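Email subject lines and opens: did the short ones win?
Maya Sfeir, marketing module, final report, 9/30/23

Background. Potier sells refill stationery online and sends one newsletter a week. They let our group write the subject lines through August. Question we were set: does a short subject line get opened more than a long one, and does the first name help.

List size was 3000 at the start. After taking out bounces and staff addresses we had 2190 left to mail. Split in half by Brakport, the mailing tool, which does it at random (we checked the help pages, couldn't check the actual split).

Method. Short = under 25 characters. Long = anything over. Same body text, same send time, same sender name. Name test was only run on the last send because we ran out of weeks. Should of planned that better.

Results. Best send was the short line "Ink is back", 669 opens. Long version of the same news did worse. The gap shrank on every send after that, and on the last one it had gone. Clicks hardly moved either way, which was the bit Potier cared about.

First name in the subject: no difference we'd want to defend. A couple of people replied asking to have it taken out.

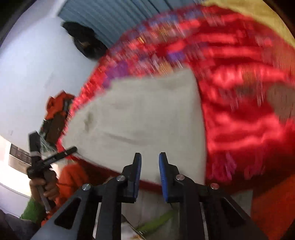

Problems. Opens are a shaky measure, some mail apps load everything on their own and it counts as an open. We knew this before we started but clicks were too few to test with. Also "Ink is back" was real news people were wating for, so is it short or is it just good news? Can't separate them with this data.

Villanueva's group had a different client and found long lines did better, their list is mostly trade buyers. Worth reading next to this one.

If doing it again: fix the click target first, write all the lines before the first send, keep one dull topic for every test. And get the export from Brakport weekly, the old ones dissapear.

Zostmont Marketing Projects | Contact | © 2023 | Back to top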